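Trorneck Neighborhood Toy Library – Minutes of the August meeting
Saturday, August 19, 2023

Lorraine Treloar here, taking notes again, so blame me if I got your words wrong. We started late on account of the front door sticking, and I had only just found a pen when Kálmán Bodnár called us to order. Apologies came from the Rimkutė family, who are still on vacation and sent a very nice postcard (it's on the fridge).

Last minutes
Approved, with one fix. I wrote that the puzzle shelf was going by the window and it was meant to go by the radiator. Sorry! Kálmán had already measured for the window, so he was not thrilled with me.

Loans and late returns
We're at 138 member families now, which made me very happy to write down. Late returns are still a headache. Kálmán wants a small fine and I don't, and we went back and forth on that for a good long while. My feeling is that people with toddlers lose things under couches and a fine just makes them stay away – I know I would. His feeling is that the marble run has been out since spring and other kids are waiting for it. Fair point. We settled on a friendly text after 2 weeks and a phone call after that, no money involved, and we'll look at it again in September. I'm writing the text, and I promised to keep it short.

Play food and the pretend kitchen
This took up more of the morning than anybody planned. The kitchen sets are our most borrowed thing by a mile and they come back all mixed up, with the eggs in the tea set and so on. I suggested we stop lending play food as one giant tub and split it into smaller bags, each with a picture card so parents can check what goes back in. Everyone liked that. The groups we agreed on are breakfast, picnic, bakery and "sauces and jars," that last one being my idea and I'm standing by it.

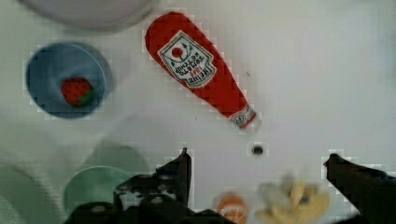 Toy ketchup bottle, for the "sauces and jars" bag.

Kálmán asked if the bags should be mesh or clear plastic. Mesh dries faster after washing, clear is easier to check at the desk. We're going with mesh and I'll order them this week. Sorting day is still to be picked, so please send me the mornings you can't do.

Money
The grant from Furnow came through, all $2000 of it, hooray! Shelving comes out of that first. Whatever is left goes to replacing the wooden train track, where we're down to mostly curves and you can only build a very small circle. Kálmán will get prices on both and email them around before he buys anything.

Festness table
We have a table at Festness again this year. Last time we were next to the brass band and I couldn't hear a single person who came up to join, so I've asked for a spot farther down. We need 5 people to cover the day in shifts. I'm doing the first one, Kálmán is doing the last one and the pack-up, and the sign-up sheet for the rest is by the kettle.

Any other business
The dress-up rack lost a wheel. Kálmán has the wheel in his coat pocket and will fix it before we open next. Somebody left a gray umbrella at story time and it's behind the desk if it's yours.

Next meeting is in September, same room, and I'll send the date once the hall confirms. Please use the side door until the front one is fixed.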